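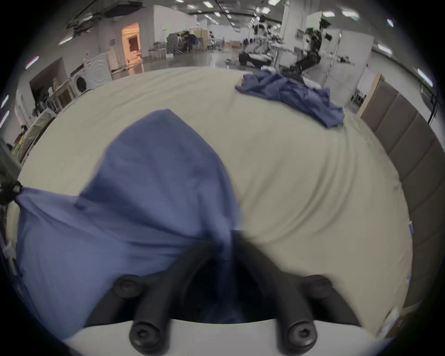 The brochure for the Grila handheld kit promises that anyone can teach a robot to do housework. You buy the two-finger gripper, you do your chores with it, you upload the recordings, and some weeks later you get back a "household skill" that will run on an arm. Cuvero, the company that sells it, calls this a service. I have read the material twice and sat through the sales call, and I would call it a subscription to doing your own laundry slowly.

Let me be fair to the hardware first. A handheld gripper is a sensible idea. It costs far less than an arm, it doesn't need a safety cage, and a person holding one knows where the bed is. Two fingers can pinch a bunch of blue cloth and lift it into a peak over a mattress, and a recording of that is worth something to whoever is training a model. I don't dispute any of this. I dispute what is being sold on top of it.

Take bedding and clothes, the part of the catalog Cuvero is proudest of. Picking cloth up is the easy half. Grab it nearly anywhere and it comes. The trouble starts once it's in the air, when you have to know which corner you've got, where the opposite one went, and whether the fabric is snagged on something at the other end. A person sorts this out by feel, with ten fingers and a second hand. Give that person a single pair of stiff fingers and they will still manage, since they can see the whole room and have been handling shirts since childhood. The skill in the recording is theirs. How much of it survives the trip into a machine is the only question a buyer should care about, and the brochure spends one paragraph on it.

That paragraph says 76 percent. The "tidy the bed" skill succeeded in 76 percent of trials. I asked what counted as success and was told the garment had to end up off the sheet. Folded? No. Put away? No. Off the sheet. By that standard my cat tidies the bed.

I also asked where the trials were run, and the answer was the same hall where the demonstrations were recorded. I have no objection to a practice bedroom in a big building. You can put a padded headboard and a pair of washing machines under bright ceiling lights, hang up a rack of clothes, and get a lot of work done in a day. But a bed in a hall has floor on sides where mine has a wall and a radiator. Nobody's bedroom has that much light. If the skill has only been tested where it was learned, the number tells me about the hall.

Then there is the price. The starter plan asks for 100 demonstrations per task, from the customer, before training begins. I timed myself on a loaner at 4 minutes a go, counting the reset, when you mess up the bed again so you can clear it again. That is most of a working week for one chore, and you still need an arm at the end of it. Cuvero will rent you one from its partner, Meireles, on a separate contract.

A rival outfit, Mirnia, sells a plainer package: the gripper, the recording software, and no promises about skills. Its customers are labs and small robot firms who know what they want the data for. I find that easier to respect. The buyer there isn't being told that a month of picking up shirts will end in a machine that picks up shirts.

Could the full service work someday? Maybe. I'd want to see trials in 2 homes the company didn't choose, with the customer's own sheets, and a definition of success that my mother would accept. I'd want the failures published next to the wins. Until then my advice to anyone who runs a small hotel or a care home, which is who the sales team seems to be calling, is to ask for the loaner, spend a morning with it, and keep the laundry staff.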